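Newsletter > August > From the Workshop > The toy block shelf

Sorting the toy blocks, and what I learned about boards

by Mieczysław Sikora

In the last newsletter I promised to write how the sorting of the toy blocks is going. It is going slowly, but it is going. When Anitha Hegde asked me in the spring to take over the block shelf in our toy library, I thought it would be two evenings of work. Now it is August and I still have one big box under my desk at home.

The problem is simple to explain. Families borrow a set, the children play, and the set comes back with one piece too many or one piece too few. After some years every box has become a mixture. In the Kumance box I found pieces from three other sets, and the bag marked "Nair, complete" was very far from complete. When I emptied everything onto the floor and wrote it down in my notebook, I had 994 pieces. Of these, 801 now have a home again. The rest are in the box under my desk.

My first mistake was to sort by color. It looks nice, but red is in nearly every set, so after one evening I had a beautiful red hill and no idea what belonged where. Now I sort by shape first and by size second, and I look at the color only at the end. Stars go quickly, as only a few sets have them. Cubes are the worst.

The second thing I changed is the surface. I used to work on a tablecloth, and the small pieces fell over each time somebody pulled at the corner. A wooden board is much better. I like a light one, maple if you can find it, with the corners a little rounded so it does not scratch the table. On pale wood every color is easy to see, also for my eyes, which are not young. I put the blocks in one row along the far side and leave the near side free for my hands.
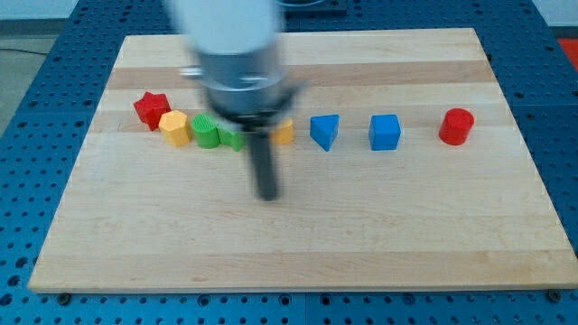
A row is also good for checking. If you make a pile, you must touch each piece many times. If you make a row, you look once from left to right and compare it with the list in the lid. I always begin with the piece that has the most unusual shape, because then I know at once which list I need. With a star at the left end I do not have to think long.

For cleaning I use a cloth with warm water and very little soap, and after that a dry cloth. Please do not put painted wooden blocks in a bowl of water. They swell, the paint opens, and then they do not fit in the box anymore. I learned this with the Skingate set, and I am still sorry about it. If a piece has a rough place, a little fine sandpaper is enough.

Four sets are ready and can be borrowed again: Kumance, Nair, Flitareck (the small version) and what is left of Skingate. The lists in the lids are new. I wrote them by hand and Anitha corrected my spelling, so if you still find a mistake, we can both be blamed for it.

I have one request. When you bring a set back, please count the pieces at home, on your own table — it takes only a few minutes. If something is missing, write it on the paper in the lid. We do not charge for lost blocks. And if you find a strange piece behind your sofa, bring it also, even if you returned the set long ago. The box by the door is for this.

The big Flitareck set needs more time. Two of the arches are broken and I am waiting for the glue to arrive.

4 comments | 4 shares

Comments

Priya's mum
We have a green triangle that I think is yours. It has been in our cutlery drawer since Easter! Will drop it in the box.

Walt D.
I sorted by color too when I did the ones at my daughter's preschool. Same result. What grit of sandpaper do you use?

Mieczysław Sikora
Walt, I use 240. For painted edges I go very lightly, otherwise the color goes away with it.

Anitha Hegde
The spelling was fine, I only fixed "rectangel."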